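The dull jobs are still ours

Every January my brother-in-law asks me when he can buy a robot to do the house. I have worked in packing and returns for 19 years, the last few of them at Prirkerley, so he thinks I must know. My answer has been the same for a while: not yet, and probably not the way he pictures it. The work that holds things up is small and boring. It is putting toothbrushes, pens and odds and ends where they belong. 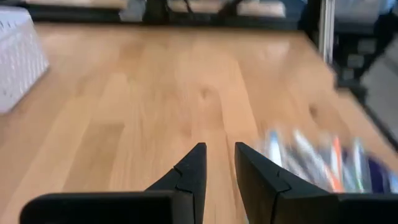
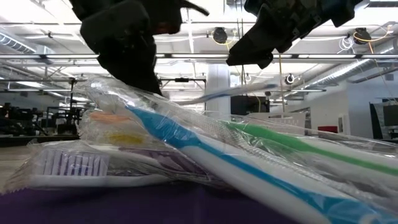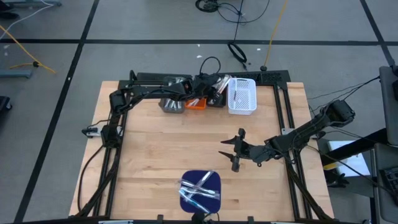
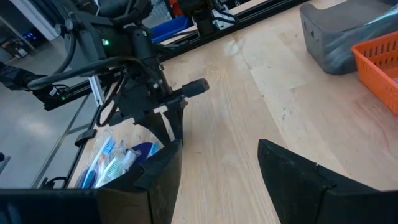 Sorting small goods at a wooden table with two-fingered grippers. The toothbrushes, in clear plastic, are in the last three pictures.

Ask a person to tidy a table like that and they won't remember doing it. They pick up a brush by whichever end sticks out, shake off the one that came with it and drop it in the right tub while talking about something else. Clear wrapping makes this much harder for a machine. It shines, it creases, and it hides where one thing stops and the next begins. Two stiff fingers also give you very little to feel with.

Haoran Kong, who ran our line at Irnmont before he moved over to Tekholm, used to say a job is ready for a machine when you'd be happy to leave it alone for a night shift. I think that is a fair test. On a good day a machine may well clear a table of small goods. What I want to know is what happens on item 300, when the bag has split and the label is underneath.

The people selling these systems talk about speed. I would give that up gladly. We handle almost 2000 small items in a shift, and a slow arm that never needed rescuing would earn its place. One that needs a person standing by has saved us nobody's wages and taken up a bench.

Homes are worse. A warehouse can at least choose its tubs and keep them in a row. My kitchen drawer has batteries, string and a tin opener in it, and it changes weekly.

I am not against any of it. Ó Riain, the firm that looks after our conveyors, reckons simple sorting will be handed over within a few years, and I'd guess they are right about goods in stiff boxes. Soft bags will take longer - I wouldn't put a date on those. My brother-in-law can keep asking, and in the meantime he can empty his own dishwasher.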